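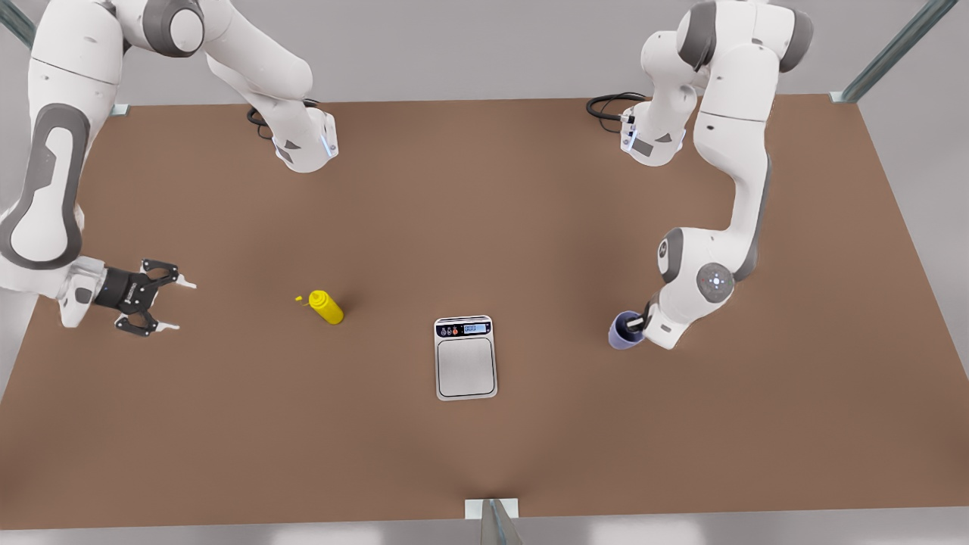

Kiltden Robotics Club forum > Simulation group > Cup onto scale, two arms

tbarua
Posted Nov 14, 2020
Evening all, and thank you to everyone who stayed on the call so long, it really was lovely to see so many of you. I've put the new table up on the shared drive, with the bottle, the cup and the kitchen scale. The task for this round is to put the cup on the scale with the left arm and leave the bottle where it is. Please run it with your own settings and tell us how you get on! We have until April before the Tremumico entry is due, so there's no panic yet.
Tahsin

funeck_fan
Lovely work Tahsin. Could I put in a word for using both arms though? The right one has nothing to do in this version, and my daughter (who is keener than I am, bless her) says it looks bored. It could stand the bottle up while the other is busy with the cup.

Annick Turcotte
I'd rather we didn't, sorry! We tried two jobs at once last term and spent weeks working out which arm was to blame whenever a run failed. One arm first, and then the bottle once we're all happy with it.

funeck_fan
Fair enough, but the rules do give extra marks for using both, and I'd hate for us to leave it to the last minute like we did with the Doucette maze.

doddery_dave
I'm with Annick on this one. I did 23 runs over my tea and the cup tipped over in 3 of them, all when the gripper let go too high. Has anyone tried lowering the release point a bit?

tbarua
Ooh, that's useful Dave, thank you. Could you post your release height? I've got 1,000 runs queued for overnight and I can still change it if you're quick.

doddery_dave
Will do, just finding my glasses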